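Notebook, Wada segmentation and time alignment, November

9:40. Picking up where the last entry stopped, with the aligner claiming that all left/right pairs are synced and the replay claiming otherwise. I believe the replay. The aligner has been wrong before and was equally cheerful about it.

Current state, for whoever reads this next (me, after lunch): Primik takes the raw session, splits it into left and right streams, estimates a pose track for each gripper and writes one merged episode. Wada reads the merged episode and cuts it into segments by finger opening. Losano trains on the segments. Any mistake in Primik gets politely passed down the line until Losano learns it as a skill.

The symptom is that on nested bowls the policy closes early. It goes in over the rim, shuts on air, and then descends with great confidence. Single bowls are fine, cups mostly fine. I spent yesterday blaming the finger opening estimate, which was unfair to it. I plotted opening against the pose height for 22 episodes and the two curves have the right shapes. They are just not happening at the same time.

Measured the lag by cross-correlating vertical velocity with the opening rate. Peak at 155 ms, left stream only. Right stream sits at zero, as God and the spec intended.

10:50. Went looking for where a constant offset could come from. Suspects, in the order I accused them:

Clock drift: no. Drift would grow over the session and this doesn't.
Dropped frames: no. Frame indices are continuous in every episode I checked.
The smoothing filter in Primik: yes, sort of, see next.

The pose smoother is supposed to run forward and then backward so the delay cancels. On the right stream it does. On the left stream the backward pass is skipped if the config has no "side" entry, and the left config has no "side" entry because left used to be the default. Past me removed the default during a cleanup. The commit message is "tidy". I have had a word with him.
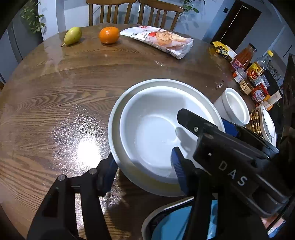
11:30. Fixed the config handling so a missing side is a hard error. It now refuses to run, loudly, on a good part of our own archive. I consider this progress, though the overnight job may have a different view.

Reprocessed the 22 episodes. Lag on the left is now under one frame, which is as good as that method can resolve. The replay looks right to me too: fingers reach the rim, then close. A low bar, but one we had been walking under.

1:15. Second problem, which had been hiding behind the first. Wada decides a grasp has started when the opening drops below a threshold, and that threshold is fixed. For two rims stacked together the fingers never get that far closed, so the segment start slides late or never fires at all. In 9 of the 22 episodes there is no grasp event on the nested bowls. According to Wada, the bowls simply rose.

Tried making the threshold relative to the widest opening in the last second. Works on bowls. On cups it fires every time the fingers twitch on approach, so we get a burst of tiny grasps, like somebody knocking on a door. Added a hold condition: opening has to stay below the line and its rate has to settle near zero before it counts. Twitches gone. It costs some latency in the label, but that is offline and I can shift the start back to the beginning of the closing motion.

Not solved: picking the inner bowl only versus taking both. The opening signal is too similar between the two for me to trust it. This probably has to come from the image side, and Skirunano currently merges nested rims into one mask, so it would be asking the wrong witness. Parking it. If anyone has an opinion about splitting concentric ellipses when both are pale, write it in the margin.

3:50. Retrain queued on the reprocessed set. Kept the old checkpoint as a baseline and named it "early_closer" so there's no confusion about its character.

To do:
- regression test for the smoother: feed it a symmetric bump on both sides, fail if the peak moves
- rerun the archive with explicit sides, left first
- put the lag check into Primik itself and print the number per stream
- Wada: move the hold time out of the code and into the config, where I can delete it by accident later
- ask about Skirunano's mask merge setting before touching it

4:20. Archive rerun failed on the second session. Missing side. Adding them with a script, which I will read twice before running.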